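Facundo Valdebenito has folded shirts for a living for 3 years, first in the stockroom at Retgate and now at a secondhand clothing shop called Plurkmont. Before that he drove a delivery van. He says the folding suits him better.

"People think it's the boring part of the job," he says. "I like it. You get a pile, you work through it, and then there's a shelf that looks right."

We talked at the back of the shop, between a rail of winter coats and a kettle. He kept working for most of the hour.

His first rule is to lay the shirt out completely before making any fold. He was taught the opposite at Retgate, where the staff folded in the air, holding the shirt by the shoulders and tucking it under the chin. It was fast, and the piles leaned.

"You can do it that way with T-shirts," he says. "With long sleeves you get a lump. The sleeve bunches up at the armpit and you fold right over it, and then the whole thing sits crooked on the shelf. Somebody picks it up, it falls open, and you do it again."

So at Plurkmont everything goes on a table first. He prefers one with a cloth on it, because a bare top lets thin fabric slide. 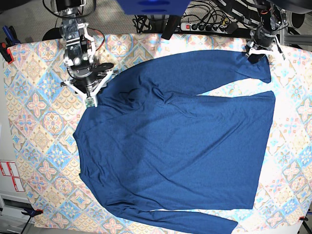 "The armpits are where I start," Valdebenito says. "I put a hand flat there and push out toward the sleeve. If that part is smooth, the rest is easy. Then the hem, then the neck last."

Knits and wovens get different treatment. A knit can be stretched out of shape by pulling on it, so he pats it down and leaves small wrinkles alone. A woven shirt he will tug at the corners. Denim he does twice, once in the morning and again after it has been sitting.

The sleeves come in straight across the back, one over the other, and then he doubles them down toward the hem. He doesn't use a folding board. Ramil Evangelista, who runs the shop, bought one in June and it is still behind the register.

"I tried it," Evangelista says. "Facundo was faster without it, so I stopped bringing it up."

The busiest day they have had was after a house clearance, when 244 pieces came in and 51 of them were long-sleeved shirts. It took the two of them until closing - and they still had the sweaters left over.

At home he is less careful. His own shirts go in a drawer, rolled, and he irons when he has to.

"My sister came over and opened the drawer," he says. "She asked me if I'd been fired."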